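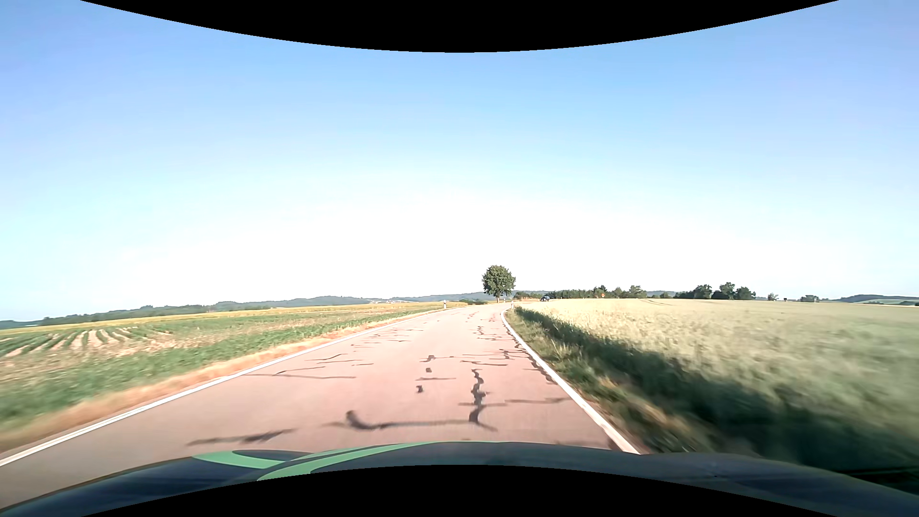
Automated Driving Practice, Unit 4: Good habits for logging and labeling on rural roads

Welcome back, everybody! Last time we spent nearly the whole session in town, with its curbs and lights and painted everything, and I promised we would get out into the country. Rural roads look easy (I thought so too, once), but they ask quite a lot of a labeling rulebook, so bring your copy of the Welline course guide and keep it open at the lane section.

First, the lane rule. Where a two-lane road has edge lines and no painted center line, mark the edge lines and leave the center alone. You may add an inferred divider on its own layer, and please, please tag it as inferred! A planner that takes your guess for real paint can hold its position with far too much confidence.

Second, tar seams. Sealed cracks are dark, long and wonderfully good at looking like lane markings to a detector. They go under "surface repair," even when one runs right along the inside of a white line. In the Plorkodska practice set there are 278 road clips, and in 89 of them the first-pass labels had at least one seam down as a marking.

Third, your own car. Mask the hood, graphics and all, before anyone labels a thing, and check the mask again whenever the camera has been remounted. The black lens border gets masked too.

Far-off objects come up every year. If you can tell it is a car, label it a car, however small it is. If you can't, use "unknown" and move along.

For next week, please label clips 113 through 239, save them in the Wumuno folder, and write down any spot where two rules seemed to pull against each other. We will start with those.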